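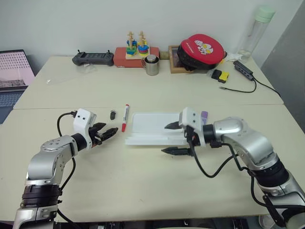
Two robot arms at a pale cream table, household items lined up at the rear.

Search this site Go

Playtesters wanted for Rukora, closed beta 2

Mukham is looking for 60 people to play the second closed beta of Rukora, our turn-based puzzle game for Windows and Linux. The test starts in October and runs for five weeks. It is open to anyone 18 or older with a computer that meets the specs below.

What Rukora is

You run a ferry line between small islands. Each island has its own timetable, its own cargo and its own opinion of you. A full run takes eight to ten hours. There is no combat. The first beta covered the opening chapter only. This one adds the Eberhard chapter, the night crossings, and a save system that we rewrote over the summer.

The first beta produced 687 bug reports. We have closed 515 of them. Most of what is left concerns controller input, text that overflows its box at large font sizes, and cargo that vanishes when two ferries dock on the same turn. If you like trying to break that kind of thing, please apply.

What we ask of you

Play at least three hours a week. You choose when.
File bugs through the in-game form (press F8). One bug per report.
Fill out a short survey at the end of each week.
Join one voice call of 45 minutes in the last two weeks. Camera not needed.
Keep story details of the Eberhard chapter to yourself until release. Screenshots of the opening chapter are fine.

You don't need any testing experience. We need people who have never played a puzzle game as much as we need people who finish them in a weekend. We would especially like to hear from:

players who use a controller only
players who use large text or high contrast settings
left-handed mouse users
anyone on a laptop that is more than six years old
people who played the first beta and stopped partway through 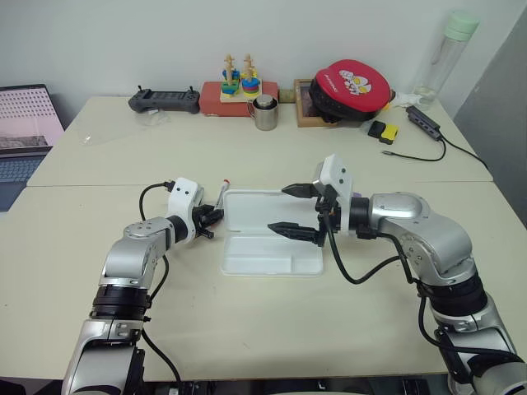

Robot arms over two cream-colored tables. The left gripper holds a thin white stick with a red tip.

What you get

A key for the full game on release, your name in the credits if you want it there, and a $75 store voucher if you complete all the surveys and the call. The voucher is sent by email after the test closes. People who drop out early still get the key.

This is not employment. We do hire from the tester pool now and then — our current level scripter came from the first beta — but please don't apply on that basis alone.

Minimum specs

Windows 10 or a recent Linux distribution
8 GB of memory
5 GB of free disk space
Any graphics card or onboard chip that runs OpenGL 3.3
An internet connection for the weekly build (the game itself runs offline)

There is no Mac build yet. We hope to have one for the third beta.

How to apply

Fill out the form on our Wullby page. It asks for your system specs, your time zone, and two or three games you have played lately. The last question asks you to describe something in a game that annoyed you. Write as much or as little as you want there. We read that answer first.

You will get a reply either way. Accepted testers receive a Wullby key and an install guide. If you had a key for the first beta, it won't work for this one, so please apply again. Old save files won't load either.

Questions about the test go to Andri Fankhauser, who runs it, through the contact form. Please put "beta 2" in the subject line. Bug reports sent by email will not be logged.

Last updated: October

Contact | Press | Privacy | © Mukham | Back to top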